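News > Press releases > Stusville

Search this site Enter keywords Go

Stusville's refill shop is moving to Hayes Street, and you're all invited

For release: 13th January

Right, I've been sitting on this since last June and I'm very glad to finally be typing it out. Stunudar, the refill shop I started in my mum's garage with a set of bathroom scales and far too much porridge, has got the keys to a proper unit at 17 Hayes Street. We open on Saturday at nine, and if you've ever queued in the rain outside our old place on the market you'll know why I'm so excited about having a roof (and a door! and a back room with a sink!).

For anyone who hasn't met us yet, you bring your own jars, tubs or old ice cream boxes, we weigh them empty, you fill them with whatever you like, and you pay for what's inside. We sell oats, rice, red lentils, pasta, flour, dried fruit, nuts, spices, washing powder and a very good washing-up liquid that smells of pears. The new shop is big enough to keep flour and washing powder at opposite ends of the building, which my sister has been asking for since the day we started.
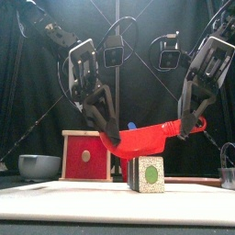
Do I have to bring my own containers? It's cheaper if you do, but we keep a shelf of clean donated jars by the till that you can take for nothing, and paper bags are there for anyone who's just popped in on the way home.

The move has been paid for partly by you lot. We asked for £3000 in loans from regular customers and ended up with £2672, and then Trendance, the joinery firm two doors down, fitted the shelving at cost and told us to settle up in the spring. I went round with a cake. Everybody who lent us money will get it back in shop credit, with a bit extra on top, and your account cards will be waiting behind the counter from opening day. Please bring something with your name on it when you collect.

We're also going to stock a few things we never had space for. There'll be three kinds of bread flour from the mill out past the reservoir, loose tea, dog biscuits (by popular demand, mostly from dogs) and peanut butter from a grinder that makes the most dreadful noise. Prices on the basics are staying where they were before Christmas. Almonds have gone up, sorry, I've argued with the supplier twice and lost both times.

Ifor Rowlands is taking over the spice wall. Some of you will remember him from the old hardware shop, where he could find you a single washer in under a minute, and he's brought the same approach to cumin. Ask him for a curry mix and he'll make it up while you wait. He'll be in on weekday mornings and all day Saturday.

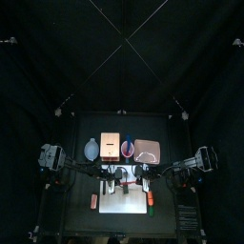 Page last changed: 13 January, 4.42 pm

A few practical bits. The shop has a level entrance, and there's room for a pushchair or a wheelchair to get round every aisle. Parking on Hayes Street is short stay only, so if you're doing a big fill you're better off behind the library and walking through the passage. The bus stop is straight across the road. We'll be open Tuesday to Saturday, nine until half past five, and closed on Sundays and Mondays so that I can sleep and do the books.

The market stall is finishing, I'm afraid. I did try to work out a way of running both, but there's only one van and it's not well. If you can't get to the new place, ring us and we'll put a box together and drop it round anywhere in Stusville, with no charge for delivery on orders over £17.

On opening day there'll be soup on the go from eleven (lentil, obviously) and bread from our own flour until it runs out. Bring a mug for the soup if you can.

If you're from the paper or the radio and would like to come and have a look before we open, you'd be very welcome on Friday afternoon, when we'll be filling the last of the hoppers and I'll be more or less presentable. Come to the side door and knock loudly, the bell isn't connected yet. You can get me through the contact form on this site or by leaving a message with whoever picks up the shop phone.

Ends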